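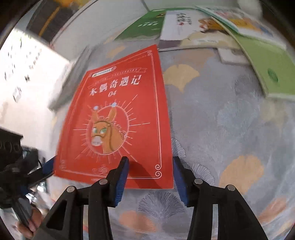 Foto: Aino Ahonen

Betreff: Re: [Drerndale-Liste] Greifer und Backen, was bestellen wir wirklich?
Von: Zulmira Bettencourt
Datum: 16. Januar 2024

Hallo zusammen,

Jonatan schrieb:
> Ich hab das Angebot von Lulleo jetzt auf dem Tisch. Zwei weitere
> Handgreifer, Ersatzbacken und Kabel, alles zusammen mehr als 1000 Euro.
> Im Topf für dieses Halbjahr sind noch 400. Können wir nicht erst mal
> nur die Backen nehmen und die Greifer in den Herbst schieben? Und
> brauchen wir die Bücher überhaupt, oder reichen uns Kartons?

Danke fürs Nachhaken, Jonatan! Also, zu den Büchern zuerst, da bin ich ziemlich stur: die bleiben drin. Ein Taschenbuch flach auf Stoff zu greifen ist einfach eine andere Nummer als ein Karton – der Deckel biegt sich, das Tuch will mit, und die Backen müssen ganz flach an die Kante ran. Wenn der Arm später bei Haugen im Bücherlager Rückläufer sortieren soll, dann will ich das jetzt üben und nicht erst im Oktober. Teuer ist es ja auch nicht, Kinderbücher kriegt man gebraucht fast geschenkt. Die Äsop-Fabeln und das 山海经 sind übrigens schön unterschiedlich groß, das reicht mir erst mal an Auswahl.

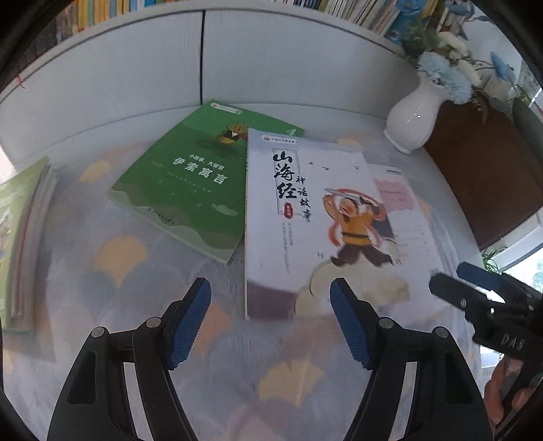
Äsop und 山海经 auf dem Tisch, rechts der zweite Greifer. Foto: Aino Ahonen

Zu den Greifern: mit dem Schieben kann ich leben. Wir arbeiten zurzeit sowieso beidhändig mit einem Paar, und ein zweites Paar bringt uns nur was, wenn auch jemand da ist, der es in der Hand hält. Sølve und Tormod haben bis zu den Ferien ja kaum Luft. Bei den Backen würde ich dagegen lieber heute als morgen bestellen. Lulleo will 47 Euro pro Satz, und ab 10 Sätzen gibt es Rabatt, aber so viele verbrauchen wir nie im Leben. Mein Vorschlag wären vier Sätze, macht 188, dann bleibt noch was für Kabel übrig (bitte die langen, die kurzen machen mich wahnsinnig!).

Was mir im Angebot noch fehlt, ist die Lieferzeit. Bei Ondell haben wir letztes Mal ewig gewartet, und dann lagen die falschen Schrauben drin. Jonatan, fragst du da noch mal nach? Und ob die Backen einzeln nachbestellbar sind oder nur als Satz, das wüsste ich auch gern.

Den Arm selbst lasse ich hier absichtlich raus. Da brauchen wir eine eigene Runde, mit Wartung und Versicherung und allem Drum und Dran – das wird sonst ein endloser Thread. Sølve, du hattest doch mal eine Tabelle angefangen, magst du die rumschicken, auch halbfertig?

Wenn keiner laut schreit, gebe ich die vier Sätze und die Kabel frei, sobald Jonatan die Antwort von Lulleo hat.

Liebe Grüße
Zulmira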